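Reading Apps and Learning Kits: Questions Parents Ask Us

Last updated 30/07/2022

Do I need to buy a program to teach my preschooler to read?

No. Most of what a four-year-old needs is somebody reading to them, most days, from books they like. A program can give a tired parent a plan, and that's worth something, but be wary of any box that says it does the job by itself.

The Ornero kit says children learn 1000 words in a year. Is that true?

We asked what "learn" meant and got a brochure back. Children this age pick up new words all the time, with or without flash cards. Unless a company compares its customers with similar kids who didn't use the kit, the number tells you very little. Ask who did the counting, too. With Ornero it was the parents who had paid for it.

Are the Turville workbooks any good?

They're fine. The print is big and the pages aren't crowded. The "brain-building" label on the cover is there to sell workbooks. If your child likes tracing letters, buy one book and see whether it gets finished before you order the set.

What about a subscription box?

Add up the year first. Odport's monthly box looks cheap until you notice that shipping is separate and the plan renews on its own in September. We've opened several, and a lot of what's inside is paper, stickers and glue you may already own. 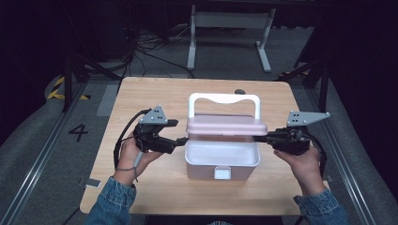 The other thing to check is how easy it is to stop. Look for the cancellation terms before you type in a card number. If you have to call during office hours to cancel, we'd pass.

My child's friend is already reading. Should we be worried?

Probably not. Kids start at very different ages, and early readers don't always stay ahead. If you have a real concern - trouble hearing, say, or speech that strangers can't follow - talk to your pediatrician. An app quiz can't answer that for you.

Does Amato's app adjust to my child's level?

It says so. When we tapped wrong answers on purpose, it gave us easier questions, then hard ones again two screens later. Call that adjusting if you like. The free version has 100 activities, which is plenty to find out whether your child cares.

Do you get paid to recommend products?

No, and we don't keep the samples. We do make mistakes, and prices change, so check the company's own page before you order.

How much time a day is enough?

We don't trust anyone who gives an exact number. Ten good minutes before bed is fine. Stop when they start sliding off the couch.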